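Putting the prices up

2019-04-20

I have been meaning to write this one since the middle of winter, and every time I sat down to it I found something else that needed doing, like the zipper drawer. So it is Saturday morning, the coffee is made, the phone is in the other room, and I am going to tell you about the week I finally raised my prices.

For those who are new, I run Lestura, which is a big name for a small thing. I sew aprons, tote bags and those padded bread bags that so many of you bought for your mothers, and I do it from the back half of a rented unit in Norkdale, behind the tire place. I started at my kitchen table, then moved to the spare room, and then the spare room filled up and I couldn't find the cat. The unit came after that. It has good light in the mornings and a radiator that works when it feels like it.

When I set my first prices I did what I think a lot of us do. I looked at what other people were asking, took a few dollars off so I wouldn't seem full of myself, and wrote it on a tag. That was it, that was the whole plan! I didn't figure in the thread or the electricity, and I certainly didn't figure in me. And then those prices just stayed put, year after year, while the rent went up and the postage went up and the cotton went up twice.

What pushed me was a letter from Paju, where I get nearly all of my heavy cotton. They have always been good to me, and it was a polite letter, but it said that the smallest order was going from one bolt to three and that the price per yard would change in the spring. I read it standing up at the cutting table with my coat still on. Then I sat down and did something I had never done, which was to take one apron, the plain one with the cross-over back, and write down everything that went into it. Cloth, thread, the label, the tissue, the box, the time at the machine, the time at the iron (I always forget the iron), the drive to the post office.

I'm not going to put the whole sum here because it makes me wince, but I will tell you that in January I took in $458 more than I spent, and I had worked every single day but one. I was pleased with that number for the length of a cup of tea. Then I divided it by the hours.

So I knew. Knowing it and doing it are a long way apart, though, and I spent a good two weeks in between. I wrote a very long email to my customers explaining the price of cotton. I deleted it. I wrote another one with a sort of apology at the top and another apology at the bottom, and my sister read it and asked me if somebody had died. In the end I wrote four lines. They said the new prices would start on the first of April, that anything ordered before then would be at the old price, and thank you. I pressed send and went out and walked along the canal for an hour so I wouldn't be near the computer.

When I got back there were replies, and I'm still a little teary about them, to tell you the truth. Most people just said fine. A few said it was about time. One lady ordered a bread bag at the old price and then sent me the difference anyway with a note, and I have the note pinned over the machine. I did lose some people too, and I want to put that down here because the cheerful articles about this sort of thing tend to skip it. A café that used to take a batch from me every fall told me they would have to look elsewhere. They were kind about it. It stung all the same, and I moped for an evening and ate toast for dinner.

The other thing I was dreading was Flendia, the spring makers' fair, which fell on the very first weekend of the new prices. A table there is $240 for the two days, and I had already paid for it back when I was feeling brave. It's one thing to change a number on a website and quite another to stand behind that number in your good cardigan while somebody turns over the tag and makes a face. And people do make the face! I had practiced what I would say, and then the first time it happened I forgot all of it and talked about pockets.

But here is what I noticed by Sunday. The people who made the face were the same sort of people who had made the face at the old price. They would pick up an apron, look at the tag, say "oh" and put it down, and I'd been hearing that "oh" for years. The people who wanted an apron tried it on and asked if it came in green. I went home tired and a bit hoarse, with fewer things sold than last spring and more money in the tin, and I slept like a log.
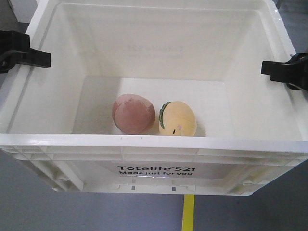

A reader wrote to me after I mentioned the fair last week and said that I should have done it in small steps, a dollar or two every year, so that it never felt like a jump for anyone. She had gone the other way with her own pottery, put everything up at once by a third, and it cost her a shop that had been with her from the beginning. Small steps, she said, and always in the same month, so people come to expect it the way they expect the clocks to change.

I have thought about that all week and I believe she is right. I would have saved myself a lot of walking along the canal. So I've written it in the back of the order book, on the inside cover where I can't miss it: look at the prices every April. Even if I look at them and leave them be, I'll have looked.

A few odds and ends before I go. The green aprons are coming, I promise, as soon as the new bolts get here (three of them, heaven help me, I don't know where they're going to live). The children's size is staying at the old price until the striped cloth runs out. And if you ordered a bread bag in the last few days of March, yours is in the pile by the iron, and I'll be at the post office with it on Tuesday, or Wednesday morning if the radiator man comes.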